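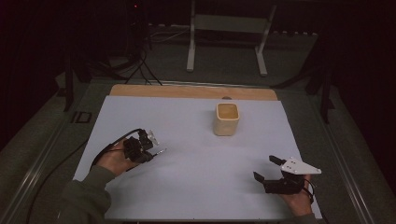
**Hesness, June**

**Staff Forum > Furnishings and Supplies > Cups for shared worktables**

**N. Hartono, Facilities Office**

Colleagues are invited to comment on the proposed desk standard for the shared worktables. Each table would keep its white sheet over the wood and receive one square ceramic cup in cream, with rounded corners, to hold writing instruments. The order under review is for 28 cups from Irketti. Comments will be accepted through the end of the month.

**E. Peixoto, Records**

Records supports the cup and objects to the sheet. Our tables are good pale wood, and staff would prefer to see more of it than a strip along the back. A small tray under the cup would protect the surface adequately.

**N. Hartono, Facilities Office**

The objection is noted. Refinishing one table last year cost this office 783, and the sheets were adopted as a result. A tray protects only the area beneath it.

**Eyerusalem Assefa, Reading Room**

May I raise the matter of placement? Our staff have asked that the cup stand toward the far edge of the table, slightly to the right. Papers can then be laid flat in front of it. Left-handed staff should be free to move it.

**E. Peixoto, Records**

Records agrees on placement. We maintain our position on the sheet.

**R. Saragih, Purchasing**

Please be advised that Sevholm offers a round cup in the same color at a lower price, with delivery in 24 days. Purchasing asks that it be considered before any order is approved.

**Eyerusalem Assefa, Reading Room**

We tried round cups at the service desk. Pens slid around the rim and the cups were knocked over twice. The Reading Room would rather pay the difference for a square one.

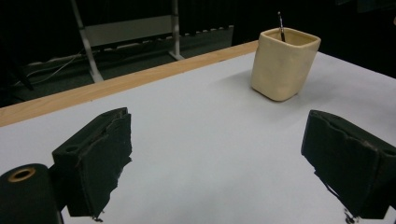
**F. Pelupessy, Front Office**

How many pens should be kept in one cup?

**N. Hartono, Facilities Office**

The limit will be 8. Additional pens should be returned to the supply cabinet, and scissors are to be stored in the drawer.

**R. Saragih, Purchasing**

Purchasing withdraws the round cup from consideration. The Irketti quotation will be forwarded to Facilities this afternoon.

**E. Peixoto, Records**

Records requests that two of its tables be left without sheets for a trial period.

**N. Hartono, Facilities Office**

One table may be left uncovered. Please send me the table number by noon.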